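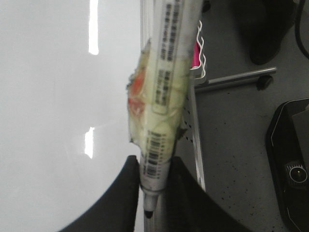

Posted by Todor Krasniqi, Saturday, 9:40 am
Last updated: March
4 min read

Has anybody here done the open studios at Gurden since they changed how visitors get in? I've shown there a few times, always in one of the back rooms on the second floor, and it used to be that people just wandered up the stairs with a drink and stayed as long as they liked. Now they want everybody to book a 15 minute slot per floor. Per floor! I got the email last night and I've been grumbling at the cat ever since.

I make slow drawings. Big ones, ink on paper, and people need a while with them (or they leave right away, which is fine too). I can't see how anyone looks at a whole floor in a quarter of an hour. We have 12 studios up there. So, is it worth doing this year or should I try for Dralo instead?

mangrove_hat wrote:
I did the fall one at Gurden with the slots and it was okay. Quieter than before, for sure. Nobody checked the time very hard on my floor. A guy with a clipboard came through now and then and looked at people meaningfully. I sold two small prints, and the year before I sold none, so I'm not going to complain.

pressbed wrote:
I'm going to complain. I was on the ground floor and it was a mess. People booked the first slot and then stood in the yard while the group before them finished their wine. A couple of my friends gave up and went to get noodles. Same weekend as the Lindia opening too, so half the crowd had somewhere else to be by seven.

Todor Krasniqi wrote:
Ugh, the yard. I forgot about the yard. Does it still have the one bench? And pressbed, did they at least let walk-ins through when a slot wasn't full? The email says "limited walk-in places" and then doesn't say a thing more about it.

pressbed wrote:
Still the one bench. Walk-ins got in after eight when the door people went home. Before that you had to go to the page on your phone and book the slot you were standing in front of, and there's no signal in that stairwell.

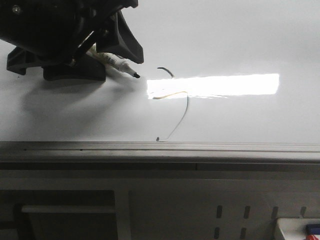

mangrove_hat wrote: See, I think the stairwell is the whole problem and the slots are just how they're dealing with it. It's narrow! Two years ago I was stuck on the landing behind some 21 people and a stroller, and I really didn't love it. If the choice is slots or that, give me slots. Maybe make them longer.

Todor Krasniqi wrote:
Longer I could live with. Half an hour and I'd stop whining. I'd still like to know who decided every floor gets the same amount of time, though. The third floor is three rooms and a kitchen.

oona_b wrote:
Coming in from the Dralo side. We don't do slots but we do charge the artists for a table, and it went up again. Also you share a wall, and whoever is on the other side of it may be doing sound. Last time mine was a loop of a dog drinking water. For slow drawings I'd stay where you are, Todor. Or look at Mangundap? Small place, 23 artists in total I think, open all day, and they let you hang the night before.

pressbed wrote:
Mangundap is lovely but it's at the end of the bus line and the last bus is early. My sister's whole visit was one room and then a run for the stop. I wouldn't swap Gurden for it, even with the yard.

oona_b wrote:
People drive! Or they bike. I honestly had better conversations there than I've ever had in town, because whoever makes the trip wants to look at stuff. Disagree with you completely on this one.

Todor Krasniqi wrote:
Okay, I've written to Gurden to ask about longer slots for the second floor, and I've asked Mangundap if they have any wall left. If both say yes I'll be back here asking which one, sorry in advance. oona_b, do they supply the hanging rail or do I need to bring my own hooks?

oona_b wrote:
Bring hooks. There's a rail on the long wall only, and it goes fast.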